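Manipulation in Everyday Spaces
Handout 4: Notes on the visit to the Nokby kitchen

Read before the August seminar. Bring your own notes too, including the ones you wrote on your hand.

1. Why a kitchen

Factories are kind to robots. Parts turn up in the same place, the right way around, and the floor doesn't have a cat on it. A kitchen offers none of this. Fengying Zhong, who showed us around on 31/07/2019, opened with a warning that anyone hoping for lunch had misread the invitation.

The task set, called Ambrosio, has 136 short jobs: move this, open that, put the lid back. Each is written on one line. Writing that line is harder than it sounds – "put the lemon on the plate" says nothing about where the plate is, or what to do when a banana already has the good spot.
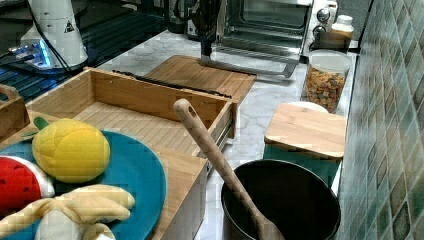 Gripper over the counter, with the plush fruit on its plate in front.

Soft toys are forgiving to pick up and awkward to model. A plush lemon gives when squeezed, so the width of the closed gripper tells you less than you would like about what it is holding. The peeled banana is worse, having floppy bits that go wherever they please. Compare the wooden spoon leaning in the pot: stiff and thin, and a good case for planning the grasp around the handle.

2. Reading the workspace

Before any motion, list what can be touched, what can be moved and what must be left alone. Students usually forget the third. Then mark what changes the shape of the free space. An oven door is the standard case: closed, it is a wall; open, it is a shelf at a bad height, and your arm's path from a minute ago may now go through it.

Cables belong on the list as well. Edgardo Dagdag asked whether the planner knew about them. Fengying said it knew about 2 kinds of obstacle, and cables were neither. We wrote that down.

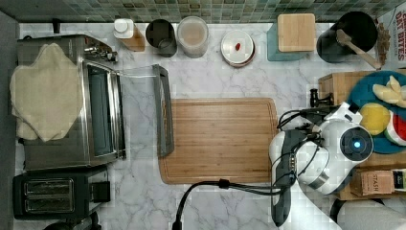
3. Figures from the talk

Attempts logged under Ambrosio before our visit: 2,861
Time limit per attempt, in seconds: 600
Attempts we were told were "interesting": no figure given

Treat the attempt count with care. A try stopped by the operator counts the same as one that ran to the end, and the log (kept in a tool called Ekow) has one free text box for the reason. The most common entry is "hm".

4. For the seminar

Pick one object from either picture and write a one-line job for it in the Ambrosio style. Swap with a neighbor. Each of you then finds two ways to follow the other's line exactly and still make a mess.

Also read the Jonwood chapter on contact, up to the worked problem. The worked problem has a sign error on its second line, and has had it for three printings. Fix it in pencil – the library copy is shared.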